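Home | News | Meetings | Allotments | Contact

Karkska Lane Allotment Association
Minutes of the winter meeting
Wednesday, December 22, 2021, in the back room at the Litano Café

Present: Kipchumba Obura (chair), 18 plot holders. Apologies were taken from the holders of plots 4 and 11.

1. Minutes of the October meeting
Agreed and signed. One correction: the hedge cutting was paid for out of the general fund, not the tools fund.

2. Rents
The chair said that rents for a full plot have stayed the same for three years. The water bill has gone up. It was proposed that a full plot should go from £50 to £55 from April and that half plots should go to £30. There was some discussion of whether people on low incomes could pay in two parts. Agreed that they could, on request to the chair, with no form to fill in. Rents carried, two against.

3. Water
The tap by the lower gate has been dripping since the autumn. Orkus Plumbing have looked at it and want £200 to replace the tap and the pipe below it. Several members thought this was high. A second quote will be asked for. The supply will be turned off over the cold weather in any case, and members should empty their butts if they have cracked before.

4. Seed order
The group order goes to Escobar Seeds again this year. Lists to the chair by the second week of January. Onion sets and seed potatoes are ordered separately and will be handed out at the shed. Late lists will not be added. Last year's broad beans came up poorly and the chair will ask for a different variety.

5. Waiting list
The list is still long. Plot 9 has not been worked since spring and two letters have gone unanswered. Agreed to send a final letter and offer the plot in March as two halves. A member asked if people on the list could help on work days in the meantime. No objection.

6. Bonfires
Complaints have come in from houses at the top end. Members are reminded that fires are allowed only after 4 pm, and never with plastic or treated timber.
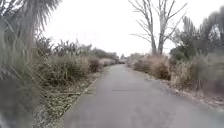 7. Compost and manure
The next manure delivery is due in February and will be left inside the main gate. Please take only what you can use in a week. The left-hand compost bay is full and should be left to rot down. Use the middle bay until further notice.

8. Any other business
The shed padlock sticks and needs oil. The chair has a box of spare jam jars to give away. A request for hens on plot 15 was put off to the next meeting, when the holder can be there.

Next meeting in March, same room. Meeting closed at 8.40 pm.

Filed under: Minutes, Plot News
3 comments | 2 shares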